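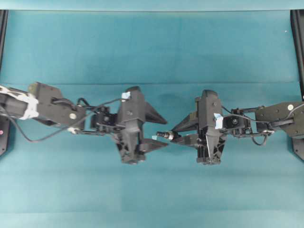 Winter Walk-Through at the Ormont Sewing Rooms: Checklist with Comments

By Lorna Marquez
Fri 14 December

Print this page | E-mail this page

Hatsue Hayashi and I went through the building together before the holiday closing, and I have written up what we found as fully as I can, so please bear with me if I go on a little!

1. Front steps and handrail. OK. The rail is snug again after the November repair, and the new grip strips are lovely and rough underfoot.

2. Fire extinguishers. OK, all tags current. The one by the pressing room has coats hung over it, so please, dear friends, use the hooks. 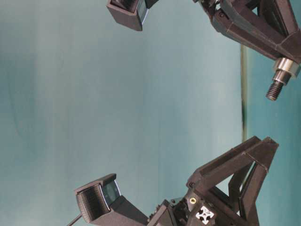
Reading time: 2 min

3. Irons and cords. NEEDS WORK. Two cords are frayed near the plug, and I have put them in the red bin (do leave them there, however tempting).

4. Cutting room aisle. OK. We like 24 inches clear, and Hatsue measured it twice, bless her.

5. Fabric shelves. NEEDS WORK. The top shelf is rated for up to 16 bolts and is carrying more than that. Heavy wool should come down to the bottom.

6. Exit lights. OK in front. The back one flickers, and the Szabó electrician is coming to look at it.

7. First aid box. Short on burn gel and small bandages. I'll pick some up on my way in.

Anything I missed, leave me a note at the desk.

Related items
Storing Rotary Cutters Safely
Needle Disposal: A Reminder
Holiday Closing Hours
November Walk-Through Results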